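Cuaderno de taller, 29 ago 2020

Sigo con la cola de pescado del lote Proselach. Ayer dejé hidratando la segunda tanda en agua destilada y esta mañana estaba hinchada por igual, sin grumos. Baño maría a 35 grados, tapada. Con la tanda anterior me pasé de temperatura y perdió mucha fuerza, así que esta vez el termómetro se quedó dentro todo el rato.

Probetas de haya encoladas a testa y a hilo, 11 en total. Las de testa llevan una mano previa muy diluida. Wycliffe Mrema insiste en que hay que dejar secar esa primera mano por completo; yo encolé tres de ellas con la mano todavía mordiente, para comparar. Van marcadas con lápiz rojo.

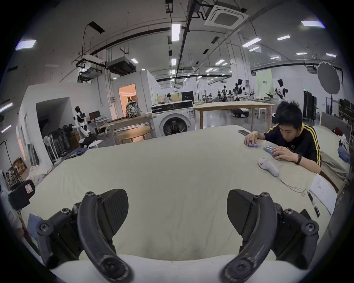

Prensado con los sargentos Berchtold, sin apretar de más. El número 3 patina en la corredera, hay que limpiarlo o retirarlo. Hidayah Jugah pregunta si podemos usar papel encerado entre el taco y la pieza en vez de film. Por mí sí, el film deja la cola blanda en el borde.

Rotura: lunes, no antes. En la serie de julio la mejor a hilo aguantó 268 kg y rompió por la madera. La de testa, muy por debajo, como era de esperar. Apuntar esta vez la humedad de la sala, que en julio se nos olvidó y luego Gitau Mwaipopo no pudo comparar con lo suyo.

La silla de Grerthorpe sigue desmontada en el estante de arriba. No tocar las espigas hasta tener los resultados. Hay restos de cola vieja en dos mortajas, salen con agua templada y paciencia; nada de rascador.

Pendiente para septiembre: pedir más cola y devolverle a Chun-hung Liu el hornillo pequeño.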